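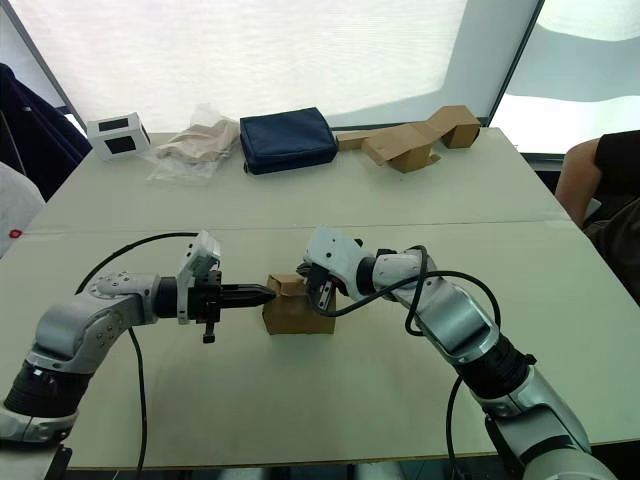

Small cardboard box, white table

Does a sack count against rushing yards in college stats?

Asked 6/24/18 by Leandro Lagos

I keep the stat sheet for Lundenitz, a club team that plays by college rules. Our quarterback finished with 700 passing yards and 176 rushing yards by my count. The Nunow scorer has the same games and lists 12 fewer rushing yards. The passing totals match. All of the difference comes from two plays in the October game where he was tackled behind the line. Which sheet is right?

Answer 1 (accepted)
Depends on what you did with those two plays. In college scoring a sack is charged to the quarterback as a rushing attempt with negative yards. In the NFL the loss goes against team passing yards and his rushing line is left alone. If you left the sacks off his rushing line, 164 is the correct total. Passing yards stay at 700 either way — individual passing is never reduced by a sack under either system.

Answer 2
Same thing in our league. I had a guy at 627 and lost a bunch of it to sacks. Dumb rule imo

Answer 3
One addition to the first answer. Check the spot on both plays. If he had clearly given up on the pass and was running, it is a plain rush for a loss and no sack goes to the defense. His yards come out the same, but the Major and Manda sheets have a separate sack column and that will be off.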